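Still Not Over the Walking Pad

May 1, 2023
Filed under: home, rambling

So I've been working from home for three years now and I finally gave in and changed how I do lunch. Which sounds like nothing! But if you've read this blog for a while you know that lunch, for me, was a granola bar over the keyboard and then a headache at 3.

What set it off was my friend Anjana. She came to stay for a long weekend in March, took one look at me eating crackers during a call and said I was living like a raccoon. She's a nurse, she gets 30 minutes if she's lucky, and she uses every one of them sitting down with real food. I felt pretty silly after that.

First thing I did, naturally, was try to buy my way out of it. I ordered a walking pad from Jaidee for $201 (on sale, down from some number I refuse to believe it ever sold for) with the idea that I'd stroll and eat a wrap at the same time. Please don't do this. I got hummus on my sleeve, on the wall and in the little gap where the belt goes in. The pad now lives under the bed and I trip on the cord when I vacuum.

Then I tried one of those lunch planning apps, Mudine, the one everybody was talking about over the winter. It's fine. It's cute, the shopping list part is handy, but it kept sending me a reminder to "nourish" at 11:15 and I started to dread it. Deleted.

What's worked is so boring I almost didn't write it up. I leave the room. I shut the laptop, I go eat somewhere that isn't my desk, and I don't bring the phone. My sister's husband Imtiaz does the same thing at his office and claims he's never once been missed. I have now been doing it for six weeks and I haven't been missed either, which is a little insulting.

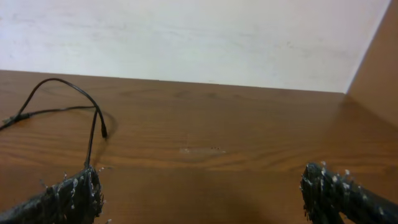
Wood grain and a white wall. Good enough for a sandwich.

The food itself has gotten better too, mostly because I have time to notice it. Current rotation: leftover rice fried with an egg and way too much chili crisp, tuna with pickles chopped into it, and a lentil soup I make in a big batch and freeze in old yogurt tubs. The soup is Chaminda's recipe (hi Chaminda, I know you read these) and I've changed it so much he'd probably like his name taken off. I use red lentils, a can of coconut milk, a whole lime, and I skip the celery. Celery can stay at the store.

Bread is still a problem. I want to be a person who bakes a loaf and eats it all week but I eat half of it warm, standing up, and then there's no lunch bread. If you have a fix for this that isn't "freeze the other half," I'm all ears. I've tried freezing the other half. I just eat it frozen-ish.

A couple of you asked in the comments last time if I was still thinking about that $649 Zornier coffee machine. Yes, I'm still thinking about it. No, I haven't bought it. I've promised myself I'll wait till June and see if I still want it, and meanwhile the old drip pot is hanging in there with a rubber band around the lid.

Next post will be the garden, I think, assuming the peas come up. I planted two rows and something has been digging in one of them. Anjana says it's a raccoon, and she was very pleased with herself.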